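Celtstead to collect clothing and household textiles separately from October

Celtstead will begin separate collection of clothing and household textiles in October, under a contract approved at Wednesday's meeting of the city council. The service will be run by Trurnero, which already handles paper and cardboard for the city.

Textiles are now accepted only at the Jornard Road transfer station. Under the new arrangement, residents will be able to use 60 street containers placed at supermarkets, schools and the two park-and-ride lots. Containers will be emptied twice a week, and more often if fill sensors show that a unit has passed three-quarters of its capacity.

The public works department reported that 564 tons of textiles went into the general waste stream in Celtstead last year. Of that amount, 172 tons was judged fit for reuse or fiber recovery, based on samples pulled from mixed loads at Jornard Road. The remainder was too dirty or too badly mixed with food waste to be sorted.

Accepted items are shirts, pants, dresses, coats, bed linens, towels, curtains and plain fabric pieces. Items must be clean and dry and placed in a tied bag. Torn or stained clothing is allowed as long as it has been washed. Pillows, mattress covers, carpet and anything soaked with oil or paint will not be taken. 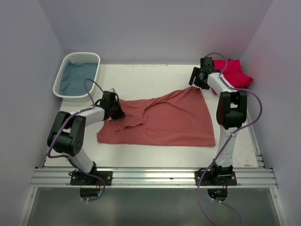
Red cloth on a white tabletop, with part of the fabric folded over.

Material from the containers will go first to Jornard Road for weighing and then to the Trurnero sorting hall. Garments are graded there in two passes. The first pass separates wearable clothing from the rest by condition – holes, stains, failed seams and missing closures. The second divides the non-wearable portion by fiber type, with cotton, wool, polyester and blends baled separately.

Mawuli Odoi, the city's solid waste engineer, told the council that knit cotton goods make up the largest single group in the samples and are also the easiest to place with buyers. "A plain knit top has few parts that need to come off before shredding," Odoi said. "Jackets are a different matter. You have a shell, a lining, a zipper and often a fill, and each one is a separate material."

Collars, cuffs and waistbands receive separate attention during grading. Ribbed bands may contain elastic fiber even where the body of the garment does not, and the buyer's specification limits elastic content in cotton bales. Where the care label is missing, a handheld near-infrared reader is used on both the body and the band.

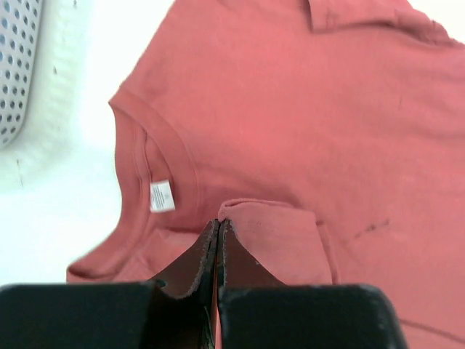

The ribbed crew-neck collar of a coral-red T-shirt, with fine stitching beside the band.

Dark and strongly colored fabrics will be baled apart from white and pastel goods. Odoi said color sorting lets the mill spin colored yarn without a second dye bath, although the price paid for mixed colors is lower than for white.

The contract runs for eight years, with a review at the midpoint. Trurnero will supply and maintain the containers and will pay the city a set rate per ton for wearable goods. The city will pay for disposal of rejected material. Council members asked for a quarterly report showing tons collected, tons rejected and the share sent to each outlet.

A proposal to add curbside textile pickup was not included. The department said a trial on Iwasaki Avenue last spring produced too many wet bags, and that enclosed containers gave better results on the same street.

Container locations will be listed on the city website and mailed with the September water bill. The textile bay at Jornard Road will stay open on its present schedule, 8 a.m. to 4 p.m., until all containers are in place. Bags left on the ground beside a container will be treated as general waste.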